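# The laundry corner at Tevby

December 11, 2025

Hello again! We moved into the Tevby rooms in June, and the washing machine is the thing everybody asks me about. I found it on a resale site for 390, delivery included — I'd been dreading something nearer 700.

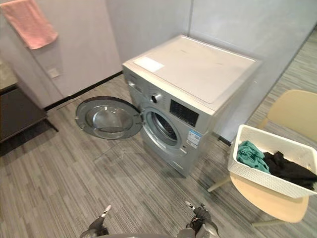
*Silver washer tucked into its corner, door wide open, pink towel up on the left.*

I was a bit nervous about a washer on carpet, but grey stripes are very forgiving (fluff hardly shows!). I do two loads a week, mostly towels, and I leave the door open in between so the drum can air.

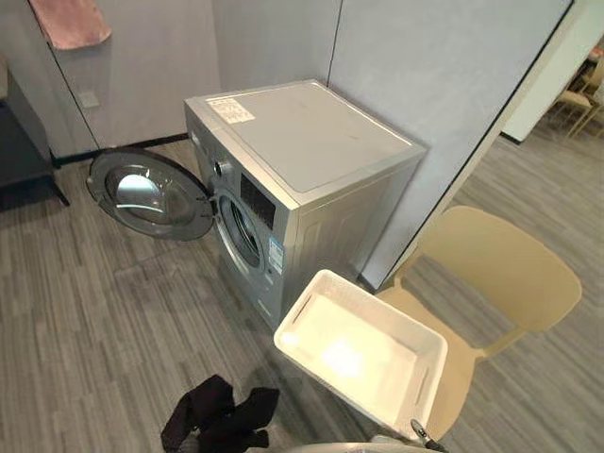

Next on my list is a shelf for the powder and pegs. I've got my eye on one from Nisham, though Simby do a narrower one, and I keep changing my mind. More pictures once it's up!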